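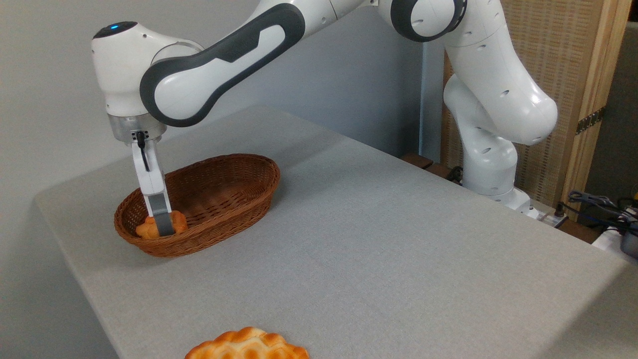

2 min read

Week two with the Trelleo arm, and I have opinions. The rental is $246 a month, plus $70 for the soft finger pads, which the Mudton people list as "optional" in the way that tires are optional on a car.

I've been feeding it bread. The gray pads close around a lumpy little roll in a wicker basket without much fuss, and the shiny crust doesn't seem to bother them. The flat scalloped one is next, and I'm less hopeful. Flat things lie there and dare you to pick them up.

Setup took me all of Sunday. The manual runs to 137 pages and nine of them are useful — I've put sticky notes on those. Sobia Rajput at Mudton answered my email in an hour and was nicer about my wiring than she had to be.

Would I pay for a third month? Probably. I tried the Rastier last August and it came with better software, a worse stand and a fan you could hear from the driveway. The blue light on the Trelleo's wrist is pretty, at least. I still want a dimmer for it.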